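**Showing a robot by hand** (people also say *demonstration teaching*, or just *demos*) means getting a robot through a job yourself so it has something to copy. I've written this entry the way I'd explain it over coffee, so forgive the rambling. You can grab the arm and push it through the moves, or drive it from a distance with a controller or a second arm. Plenty of people practise in a simulator first, and that's how we work on the Layug tray task.

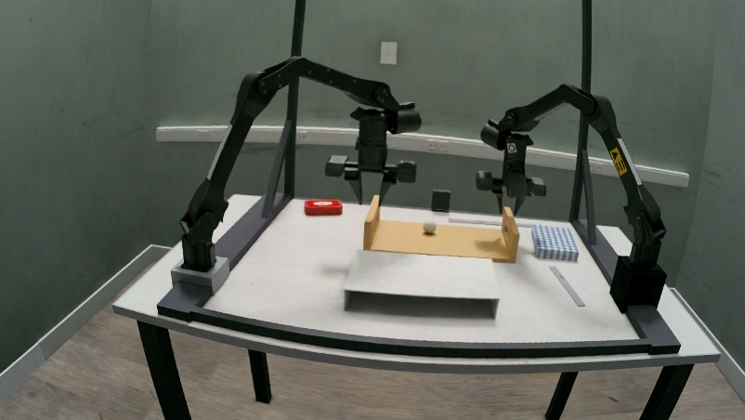
*The Layug tray task in simulation: two arms, one tray, one small white ball.*

The job sounds easy -- take the tray by both ends and lift it level. With two arms, though, your left hand and your right hand have to agree, and mine rarely do! If one side goes up early, the ball rolls. The Pendcombe set has 2,115 demos of it, and I'd happily bin the ones I did before my morning tea. Each run lasts 60 seconds at most.

Close-up views matter a lot here. From across the room you can't judge the gap between a finger and a thin panel, so most drivers keep one eye on a view from near the gripper.

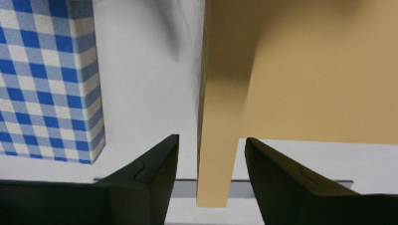 Reynaldo Calimlim reckons I'm overselling the close-ups: he told me he drives nearly everything from the wide view, and that new drivers who stare at the fingers forget the other arm exists. Fair enough. I still like my close-ups, but I've started checking both before I shut the grippers.

Pauses are the other thing. A robot that copies you will copy your dithering too, so at Flendoton we redo any run with a stop longer than four seconds.

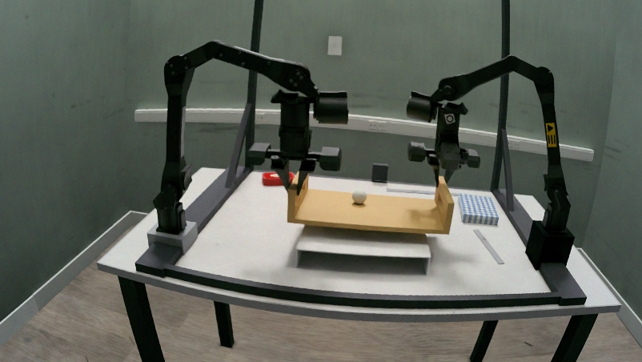

**See also:** Remote driving · Two-armed robots · Flilluvgate controller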